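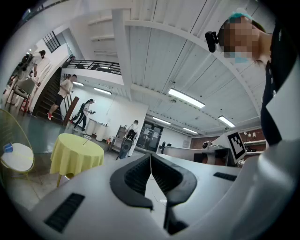 Hand-held gripper check, Plarbridge hall — my comments, May

I filled this in after the jaw fault on the Garnow pair. One side stopped closing fully and I'd already done 12 takes before I noticed, so all of those are in the bin (my own fault for skipping the warm-up!). Please go through every line before you pick a pair up.

1. Finger pads. PASS, just. No splits, but the ridges on unit 332 feel smoother than they did. I'd like a new set from Ellgate before the next long session.

2. Jaw travel. FAIL on unit 696. It sticks a few millimetres short of shut and then snaps — which is how I nipped my thumb. Tagged and put in the Gethin case. Don't borrow it, even for a quick go.

3. Cable between the pads. PASS after I re-seated it. I think this was rubbing and causing the sticking, but I haven't proved it yet.

4. Marker cubes and green lights. PASS. Wipe the markers with a dry cloth only, and look for the small green light on both cubes before you start.

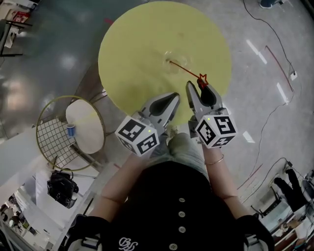 5. Floor cables. NEEDS WORK. I'm least happy with this one. There's a long black cable and a red one out on the shiny floor, and when you're staring down at your hands you won't see either of them. Tape them or move them, please.

6. Straps and headgear. PASS. Do the shoulder straps up snugly, and stop if your neck aches. I take a break after every 4 takes now and it's helped no end.

7. People walking through. NEEDS WORK. It's a busy room and I've been bumped once already. Ask for a spotter if you can get one.

Still to do: strip down 696, order the pads, redo the binned takes.

Plarbridge workshop safety sheets | Contact us | Back to top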